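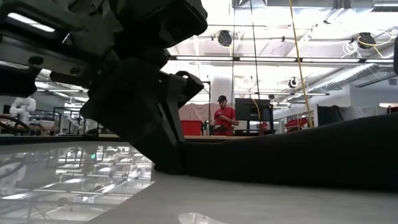

bongani_k: so did anyone ask what the cycle time was? Everybody comes back from these open days saying "wow" and no one has a number.

tallgrass77: I asked. The guy said it depends on the cloth. Which, ok. Pushed him a bit and he said 20 seconds a fold on a good day, flat cotton, nothing slippery. Didn't time it myself, should have.

Threadcounter: 20 seconds is slow. My aunt does a bath towel in 4 and talks the whole time.

tallgrass77: Your aunt doesn't run nights.

Threadcounter: you have not met my aunt

mpls_dana: Wait, I missed the start. Is this the Flollton thing? On Sat 3 October? I had it down for the week after, ugh.

tallgrass77: Yep, Flollton open day. Doors at 9, demos till lunch, then a talk. They had the black fabric out on the table for the gripper, the long flat finger type. I put my photo at the top of the thread. Black cloth is apparently the mean one — cameras have trouble finding the edge on it. That's what we were told anyway. Wasn't a show piece they'd picked to look good.

bongani_k: Bongani Kruger here for those who only know me from the other board. I run a linen service, 3,000 pieces on a normal day. I'm not trying to be a grump, I just want to know if I'm buying one in my lifetime. Flat finger is interesting though. The suction ones I saw at Collmont last year were useless on anything woven. Air goes straight thru.

Threadcounter: The Collmont demo was bad but that was the Gastix unit and they had it set up wrong. Hose was kinked half the morning. Don't judge suction on that.

bongani_k: I'm judging it on the 100 napkins I watched it drop.

Threadcounter: kinked. hose.

msalazar: Hi all, Maribeth Salazar, I was in the second group. A few notes before I forget, typing this on the bus:
- they press down on the cloth first, then slide. Somebody asked about snags, answer was they wear the fingertips down and swap them. Didn't say how often
- operator can take over by hand with a controller whenever he wants. I asked how much of it was automatic and got kind of a long answer
- parking is terrible, go in on the north side
- sandwiches good

mpls_dana: "kind of a long answer" lol. So a person was driving it?

msalazar: Some runs yes, some no, they said so up front. I didn't feel tricked. They said the hand-driven runs get recorded and it learns from them. My group got both kinds. The hand-driven one was smoother, no contest.

bongani_k: See this is my issue. A demo with somebody on the controls is a puppet show. Nice puppet. Still.

tallgrass77: Disagree. If they TELL you it's being driven it's fine, you're looking at what the hardware can do. The hand is what I drove two hours for. Software will catch up or it won't.

Threadcounter: With tallgrass on this one, mark the calendar

bongani_k: Fair on the hardware. I'd still want it written on a card next to the table, "driven" or "not driven". Half the people walking past don't hear the intro.

msalazar: That I agree with. There was a couple next to me who thought the whole thing was automatic and they left before the talk. I'll put it in the feedback form, it's open til the end of the month I think.

mpls_dana: Was the talk any good?

tallgrass77: Nkosi project update mostly. Slides were tiny. Main point was they want to go from single cloths to picking one out of a pile, and pile is a whole other problem. They're doing another open day in December, sign up is on their page already.

bongani_k: I'll go to the December one. With a stopwatch. And my own pillowcases if they let me bring them in.

Threadcounter: bring a fitted sheet

bongani_k: I want them to invite me back.

msalazar: I emailed them about outside fabric just now, will post when I hear. Dana do you want a ride? I've got two seats.

mpls_dana: yes please!! will message you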